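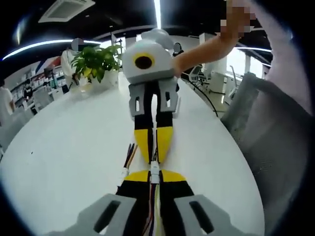

Progress report to Patano Fund
Project: Gania hand tools, small workshop grant
Prepared by: Afia Addo, Velter
Date: 20 May 2024

In this period we worked mostly on the hand tools. The mechanical parts are now in the form we described in the proposal: light gray brackets, black fingers with yellow tips, and the round housing with the lens on top. We did not change the shape of the fingers again, as we agreed with you in December.

The wiring took more time than planned. The colored wires still run openly along the middle of the unit to a small white connector. It is easy to repair like this, but the wires can be caught by a sleeve. We will test a cover, and the cost of it stays inside the parts budget.
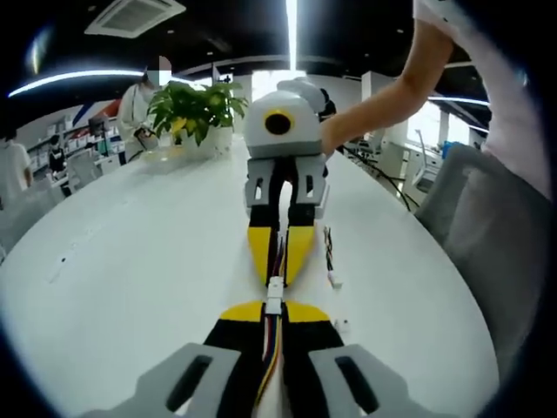
Gripper units on the long table, with a short loose cable to the right.

We also moved the assembly work to the long white table, so that people can reach the units from both sides. For the storage we use the shelves along the wall. The labels on the boxes are not yet finished.

Money: of the 30 finger sets ordered from Annan, 21 are delivered and paid. The rest is promised without extra cost.

Next steps are the cable cover, the written instructions for assembly, and 5 days of trial use with the partner workshop. I would ask for two more weeks for the instructions, because the translation has started late. Please tell me if this is acceptable for the Fund.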